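Stivdale two-arm packing cell: review after one quarter

We use cookies to measure traffic. Accept | Manage settings

Our returns bench at Gresanport handles small goods that need wrapping before they go back on the shelf. The Stivdale cell took over part of that work in January. It cost us one bench position and gave us one cell-tending position, at the same pay grade.

Setup took 3 days. Rated output is 1280 items a week; our best week was 968. Bubble wrap is the weak point – the grippers handle rigid items well, but film folds and shifts, and each failed grasp needs a person to clear it.

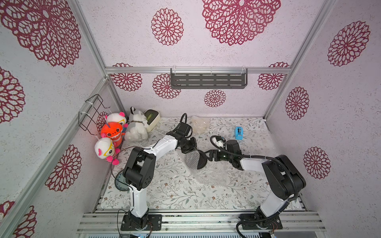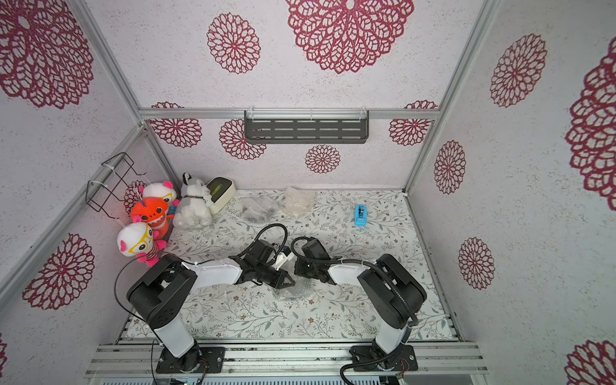
Both arms over the table, with bubble wrap in the work area.

Misaki Furukawa moved from hand wrapping to tending on the day shift. Her wrist strain is gone. Her complaint is the waiting: long idle stretches, then two stops at once. We now rotate tenders every Wednesday, and the Dunleavy shift has copied the schedule.

Training material is thin. The fault codes are listed without causes, and the operators wrote their own sheet.

Noise is low. Cable routing at the wrists should be tidier at this price.

Score: 94 out of 128 on our internal sheet. We will keep the cell and leave film-heavy orders with the hand packers until the next software release.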